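Why Do Doors Stick in Summer?

Maybe you have a door at home that closes easily in winter but needs a hard push in July. Your parents might say the door has swollen. They are right. Wood changes size, even after it has been cut, dried, sanded and painted.

Where the water goes

A living tree is full of water. It moves up from the roots through very thin tubes in the wood, a bit like drinking straws packed tightly together. When the tree is cut down, the tubes stay in the wood. Most of the water dries out, but some of it always stays behind.

Air has water in it too. You can't see it, because it is a gas called water vapor. The amount of water vapor in the air is called humidity. On a sticky summer day the humidity is high. On a cold winter day, when the heat is on indoors, it is usually low.

Wood trades water with the air. When the air is damp, the walls of the tiny tubes soak up water and get thicker. The whole board gets a little wider. When the air is dry, the water leaves again and the board shrinks. This goes on 365 days a year, and it happens in very old furniture as well as new.

What is the grain?

The lines you see on a piece of wood are called the grain. They come from the way the tree grew. Each year a tree adds a new layer of wood under its bark. Wood made in spring is often lighter in color, and wood made later in the summer is often darker. When a tree trunk is sawed into long boards, the layers show up as stripes or curves.

The grain tells you which way a board will swell. Wood gets wider across the grain. Along the grain it hardly changes at all. So a tall board with the lines running up and down will grow a little from side to side, but it will stay almost the same height.

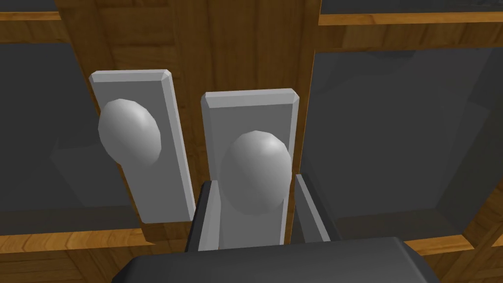 The grain runs up and down beside the glass. A darker seam shows where the two cabinet doors meet.

How carpenters deal with it

Carpenters can't stop wood from moving, so they plan for it. Hendrik Mertens has built cupboards and doors in the town of Larnon for many years. He lets new boards sit in his workshop before he cuts them, so they can get used to the air indoors. He also leaves a small gap between one door and the next. "If I fit them too tightly in April, I get a phone call in the summer," he says.

Another trick is to build a door as a frame. The upright pieces at the sides are called stiles. The pieces that go across are called rails. In the middle is a panel, which can be wood or glass. A wooden panel is not glued in place. It sits loosely in a groove, so it can grow and shrink without cracking the frame. Glass doesn't soak up water from the air, but it needs a little room too, so the wood around it can move.

Paint and varnish help as well. They slow down the water going in and out, but they don't stop it completely.

Try it yourself

You need 2 flat wooden craft sticks, a cup of water, a pencil and some paper.

Lay both sticks on the paper and trace around them. Write A next to one outline and B next to the other. Put stick A in the water and leave it overnight. Keep stick B somewhere dry.

The next day, put each stick back on its own outline. Is stick A wider than before? Is it longer? The change may be very small, so look closely. Then let stick A dry for 7 days and check it again.

Words to know

Grain: the pattern of lines in wood.
Humidity: how much water vapor is in the air.
Rail: a piece of a door frame that goes across.
Stile: an upright piece at the side of a door frame.
Water vapor: water in the form of a gas.

Page updated 17 March 2022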